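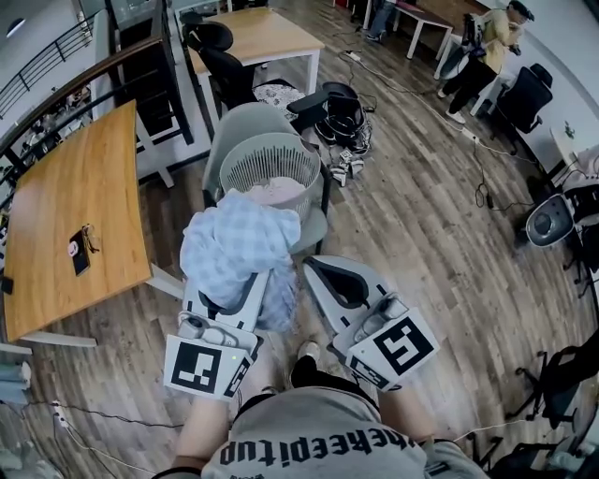

Womolbridge Shared Offices: Frequently Asked Questions

Members of the Womolbridge building may use the open office on the second floor at any time between 7 a.m. and the close of reception. Desks are not assigned. The wood-plank floor carries sound and marks easily, and members are asked to lift chairs when moving them. There is no dress code; a printed T-shirt is as acceptable as a suit. Shoes must be worn in all shared areas.

How do I become a member?
Applications are made at the reception desk or by mail. A decision is normally sent within 7 working days. A refundable deposit of $50 is due when the agreement is signed.

May I bring a guest?
Each member may bring up to two guests at a time. Guests must sign in at reception and remain with the member. Guests may not use the meeting rooms on their own.

How are meeting rooms reserved?
The Younis Room and the Grarka Room can be reserved through the Utik booking page. Reservations are limited to two hours per day. A room left unclaimed for 15 minutes is released to other members.

Where can I store my belongings?
Lockers are on the ground floor beside the mail room. Items left on desks overnight are moved to Room 321 and may be collected from there the next morning. The management does not accept responsibility for lost property.

Can I take telephone calls at my desk?
Short calls are permitted. Longer calls should be taken in a phone booth or on the stair landing.

Is the building open all year?
Hours are reduced in the second half of December. The schedule is posted at the entrance.

Whom do I contact about billing?
Questions about invoices, refunds and changes of plan should be addressed to Marjan Ghasemi, Member Accounts, at the reception desk. Please include your member number.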